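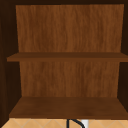 I got into household food waste by way of my own kitchen, so forgive me if this section runs a bit personal. What I wanted to know was how people in Nillstead decide what to buy when they haven't checked what they already have (and boy, do they not check!). A cupboard with two open compartments, one over the other, like the bare wooden one in Figure 2, was my starting point for the diary form: one box for the upper space, one for the lower, and people wrote down whatever they believed was in each before they went to the store. Then they came home and looked. The gap between those two lists is what I call the memory gap, and it's the number I care about most in this paper.

Figure 2. Wall cabinet with a middle shelf and a bottom shelf, both empty.

We ran the diaries for 15 weeks, starting in August, and ended up with 2112 usable entries out of 2203. The ones I threw out were mostly blank on one side, or somebody had filled in both lists after shopping, which kind of defeats the purpose. Vasco Cunha did the coding with me, and we argued a lot over rice. Is half a bag of rice "rice"? We went with yes.
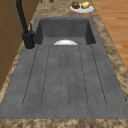 Dry goods gave us the biggest gap by far, and I didn't see that coming. I'd have bet on vegetables! People knew their vegetables pretty well, I think because they'd been worrying about them. Lentils, on the other hand, got bought again and again by folks who already had plenty. Tove Kjærgaard found much the same thing in her Altau interviews, though she puts it down to price and I'm more inclined to blame habit. I can't settle that with diaries alone, and I come back to it in Section 5.

Reading time: 15 min

Related items
Shopping lists and second guesses in Phuthong
What gets thrown out first: notes from Nolirmont
Price, habit and the Altau interviews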